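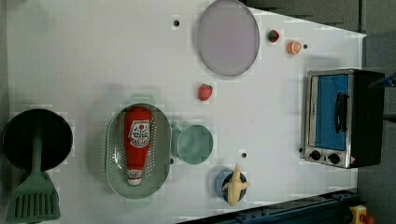
Section 2: Setting Up the Play Kitchen

Now for the good part! Once the table is level and the legs are locked (see Section 1), you can lay out your Standska kitchen and start cooking. Let your child help from the first step. Most kids have strong opinions about where the strawberries go, and they're usually worth listening to.

Before you start

Check the contents against the packing slip for Set 1112. If you ordered the Jiltis food pack, it comes in its own bag with its own slip, number 2369. Keep both slips until everything has been found, including the small fruit, which loves to hide in the folds of the bag.

CAUTION: Remove all bags, ties and tape before children come to the table. Small pieces are not suitable for children under three.

Laying out the kitchen

1. Wipe the tabletop with a damp cloth and let it dry.

2. Put the toaster oven down first. It takes up more room than anything else, and the right side of the table works well for a right-handed cook. Swap sides for a lefty.

3. Place the frying pan at the opposite end and lay the slotted spatula across it, ready to grab. Turn the long handle inward if younger brothers and sisters are walking past.

4. Set the colander and the mixing bowl next to the pan. Colander first, then bowl, so "washed" food can go straight from one to the other.

5. Put the big plate toward the back of the table. You want open space in front of it for chopping, serving and general chaos!

6. Add the food. Strawberries and orange slices can go right on the tabletop, and a banana sits nicely across the top of the small cup. The ketchup bottle rolls if it's laid on a bare table, so stand it up or tuck it inside the colander.

NOTE: Leave a hand's width clear along the front edge. Little elbows need somewhere to go.

Two cooks at once

The layout above is great for one child. For 2 players, move the plate to the center and seat the children on opposite sides. One runs the pan, the other runs the oven, and they trade when the order is up. We love this game.

Cleaning

Wash plastic pieces by hand in warm, soapy water and dry them with a soft towel. Get a soft brush into the colander holes and the spatula slots, where modeling dough likes to settle.

CAUTION: Do not put the toaster oven in water. Wipe the outside only. Never use toy cookware on a real stove or in a real oven.

Putting it away

Nest the cup in the bowl, set the bowl in the pan, and fill the colander with food. Everything except the oven fits in the Cullden storage bin (sold separately).

Missing a piece? See Section 4, Spare Parts.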